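Dutness Evening Run and Walk
Route and Venue Safety Checklist, with comments
Checked by: Babak Yazdani
Month: March
Start of walk-through: 7:40 p.m.

This is the spring check for the survivor-led evening group. I walked the whole route after dark in the same direction the group goes, then did the building. Plenty has improved since the fall and I'm really pleased with how it's coming along! Items are marked OK, FIX or WATCH.

THE ROUTE

Lighting on the reservoir path
FIX
The path is 1,350 yards from the gate to the footbridge and most of it is beautifully lit now. Lamp 13, just past the bend, is out. It's the one by the big hedge, so it leaves a dark stretch right where people can't see far ahead. Reported to the parks desk with the lamp number. Until it's back on, the group turns at the boathouse and does the short loop twice.

Hedges and sight lines
OK
What a difference! The parks crew cut everything back to waist height on the water side. You can see from the bench to the boathouse without leaning out. Please keep an eye on the ivy at the underpass, it grows fast once it warms up.

Underpass
WATCH
Lights work at both ends. The mirror on the far corner is back up but has been knocked so it points at the wall. I turned it by hand and it stayed put for now. Leaders go through first and wait on the other side, same as always.

Phone signal
OK
Tested on two carriers. Full signal except under the footbridge, where it drops for a few steps.

Surface
FIX
Loose slab at the foot of the Wesisine Road steps. It rocks when you step on the left side. Marked with yellow chalk.

PEOPLE AND PROCEDURES

Sign-in and sign-out
OK
First names or nicknames only on the sheet, which is how members asked for it. The sheet goes into the locked box at the end of the night and gets shredded the next morning. Nobody gets left off the sign-out, even if they only came for tea. I watched the leaders do this and they were great at it – friendly, quick, no fuss.

Leader at front, leader at back
OK
Both wear the orange vest. The back leader stays with the slowest walker and does not hurry anyone. One member told me that this is the reason she started coming out after dark again, and it made my whole week.

Asking before touching
OK
New leaders were reminded to ask before a high five, a hand on the shoulder, or helping with a jacket zipper. This includes stretching. Please say it out loud at the start of each session too, it takes ten seconds and people relax.

Photos
WATCH
The rule is no photos of members, ever, unless each person in the shot has said yes that evening. The printed rule fell off the door and needs to go back up at eye level. Also, turn off location on the group's own posts until the day after.

Late arrivals
OK
Front door stays locked after the start. Ring the bell, a leader comes down. The wait was short both times I tried it.

Missing person plan
FIX
The plan itself is good and everyone knows it: call, wait, walk back in pairs. But the card still says to wait 30 minutes before calling for help, left over from an old version. The agreed time is 9 minutes. Old cards need to be pulled from both first aid bags and thrown out.

THE BUILDING

Exits
OK
Front and side doors open freely from inside. The side door used to stick and now it swings like new. Love it.

Quiet room
OK
Door can be opened from inside without a key. Chair faces the door, lamp instead of the ceiling light, tissues, water, blanket. Onu, the therapy dog, is only in here when somebody asks for him. His water bowl should move out of the doorway.

Restrooms
WATCH
Locks fine, both of them. The hotline sheet inside the stall doors is faded at the bottom. I'll print fresh ones with the tear-off strips, and smaller ones too, so they fit in a shoe or a phone case.

First aid bags
FIX
Blue bag complete. Red bag is short on cold packs and the foil blanket is torn. Scissors have gone missing again!

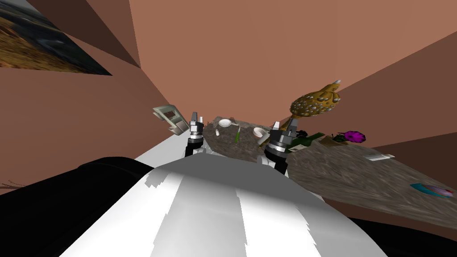 PARKING LOT AND GETTING HOME

Lot lighting
OK
All on, and the sensor by the recycling bins finally picks up walkers as well as cars.

Rides
OK
The Pridider shuttle stops right outside the gate and the driver waits until everyone has a seat. Leaders stay until the last member has left or been picked up. No one walks to Wesisine Road alone unless she says that's what she wants.

Text when home
WATCH
It's optional and it should stay optional. A few people thought they had to do it, so let's word the reminder more gently.

TO DO BEFORE THE NEXT SESSION
New missing person cards in both bags
Cold packs, foil blanket, scissors
Photo rule back on the door
Hotline sheets printed
Chase lamp 13 and the loose slab

Comments are welcome from any member, signed or unsigned. The box is next to the kettle.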